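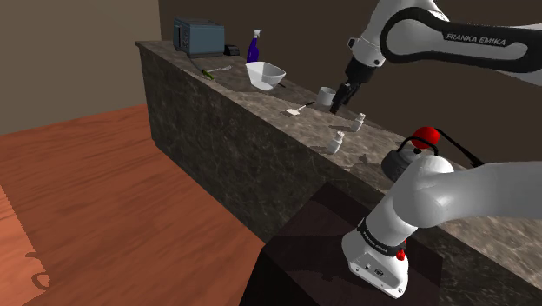 The long counter, toaster oven at the far end.

September 26, 2023

Marcus Tran says he is ready for ten rounds. He said it in March too, and he was winded in the sixth. I have been writing these notes long enough to know what a fighter sounds like when he's been told what to say, and today he sounded like that.

Sparred four with the tall kid from Lirero. First one was fine. Second one he dropped the left every time he came out of the clinch, and the kid tagged him with a right he should have seen from the parking lot. Kristóf yelled "good recovery!" What recovery? He got hit and stayed standing. I'd like to hear less of that.

The weight is the other thing. Kristóf Balogh swears by the new plan, which is mostly rice, egg whites and some powder he gets by mail. Marcus is supposed to be eating every three hours. He looked drawn to me, and his mouth was open by the end of round three. Kristóf says that's the conditioning kicking in. I've heard a lot of things called conditioning.

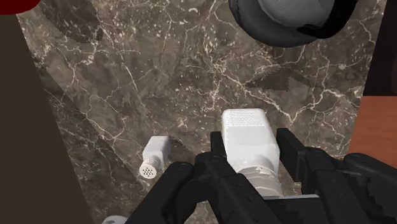
After lunch

Phone call with Moushumi Munshi about the Daria card. She has Marcus down as the co-feature and says they've sold 1000 tickets. Last time she said 1000 tickets I stood at the door of the hall myself and there were plenty of seats to put my coat on. I asked her for the number in writing. She said she'd get back to me.

The opponent is still Kavinda Chowdhury, unless it isn't. His people want another $190 for travel, and somehow this is holding up a contract. Either they're broke or they're shopping him to somebody else, and I'd bet on the second. I watched his last fight again tonight. Slow feet, but he goes to the body early and doesn't get bored with it. If Marcus is sucking wind in the sixth, that's a bad man to be in there with.
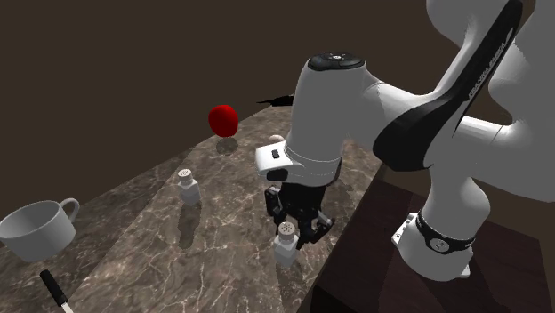
I said as much to Maxine Doolan when she came by to wrap hands for the evening group. She thinks I'm too hard on him. She says his jab is better than it was, and okay, it is better. It's also the only punch he threw with any snap all day. The right hand is still coming from somewhere down by his hip, and he says the shoulder is 100 percent — which is what he said before he had it looked at the last time.

I told Kristóf I want eight hard rounds on Saturday with two fresh guys, no music, no shouting, and I want to see round six with my own eyes. He didn't love it. He said we should trust the plan. I said I'd trust it Saturday around round seven.

Need to call Moushumi again in the morning. Also pick up tape, and ask Maxine if she still has the old body shield.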